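Saturday, September 27, 2025

Uro laundry policy, notes for the group

Great day on the washer task! The retrained policy (Wonder) got through its first full evaluation, and I want to write this up while it's fresh. Training set is 1,431 demonstrations, of which 341 are the new recovery episodes – the ones where the operator starts from a bad grasp and works back out of it. Bright, the July model, never saw any of those.

The difference is lovely to watch. Bright would miss the fabric, close on nothing and carry on to the drum anyway. Wonder backs off, looks down again and goes in from a slightly different angle. I ran 5 start positions for the basket, same checkpoint throughout, and it retried sensibly in every one. Still slow on the door, though, and three runs timed out there. Sundex logs are on the shared drive under today's run.

Start pose, one garment, door shut: 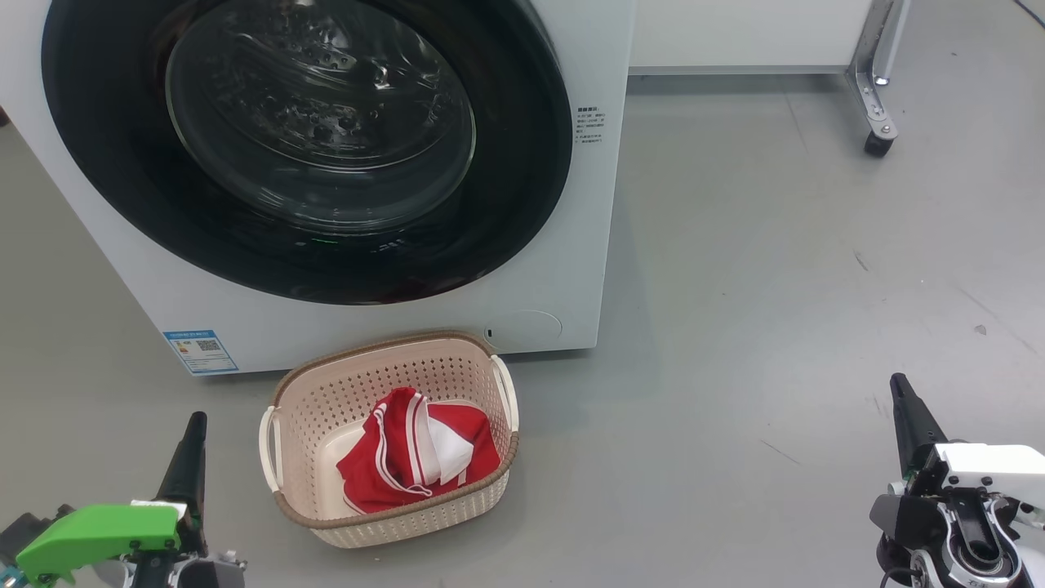

Do the recovery episodes need their own label in training?
So far they don't. We mixed them in with the ordinary demonstrations, unlabeled, and the policy picked up the retry behavior anyway.

Next: same test with two garments, and a longer timeout on the door – I really want to see those runs finish.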